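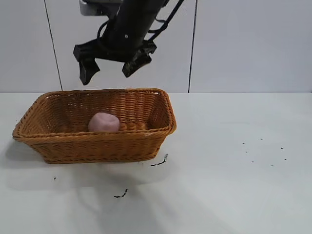 **Start-of-shift checks for pick cells – what's your rule?**

**totden_ops**
Our written rule is a table wipe, a cable check and one open/close of the gripper before the first pick. Penry wants the wipe repeated every 200 picks. Is that normal?

**mavard37**
We do it every 200 too. Specks on a white table show up in the vision log as false objects. We had 13 in May before we changed the rule.

**k_lindqvist**
Disagree. A fixed count is lazy. Wipe when you see dirt and write it down.

**mavard37**
Night shift never saw dirt. With a count there is at least a line to sign.

**treltstead_b**
I care more about cables. Ours says no loop may hang below the gripper bracket, checked with the arm at its lowest pose – takes 5 minutes.

**k_lindqvist**
Agree on that one. I'd add hands out of the basket until the arm is parked, even at slow speed.

**totden_ops**
We have that, but only for full speed. I'll change it. Keeping the 200 for now – can revisit once there's a month of logs.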